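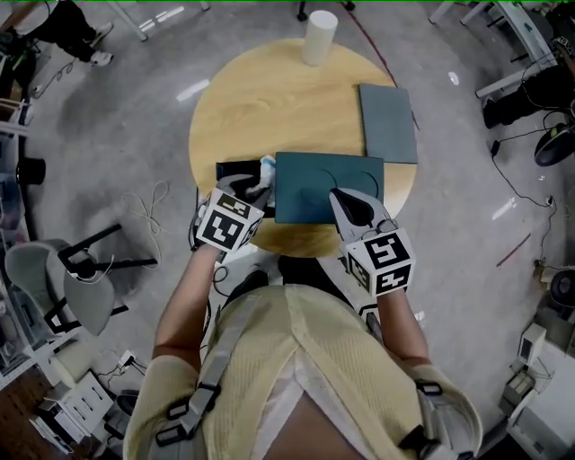 Keith Nepia thinks I should have sold the cardigans years ago and bought one decent coat. He left that under my last post, and he may be right, but I've counted up what I spent on knitwear and I'm not giving it back now.

So, the moth update. I found the first holes in August, in the green Clesholm pullover, right at the elbow. I took everything out of the closet and put it through the freezer in batches, 60 hours each, bagged. Then I vacuumed the shelves and the gap behind the baseboard, where most of the mess was.

Total cost so far is $473, and most of that is the new storage boxes. The cedar blocks were cheap and I don't think they did much. Sandamali Ranasinghe wrote to say she sands hers every spring to bring the smell back. I'll try it.

Five sweaters were past saving. I cut up two for patches and threw out the rest. Ribbed ones are harder to mend than plain ones because the darn pulls the ribs together. I go one rib at a time now and use a thinner yarn, and I leave it slack.

The traps have been clear since I moved the rug. I still have the gray Cordero vest to do, and I can't find a yarn that matches it. If you have any leftover gray wool, leave a comment.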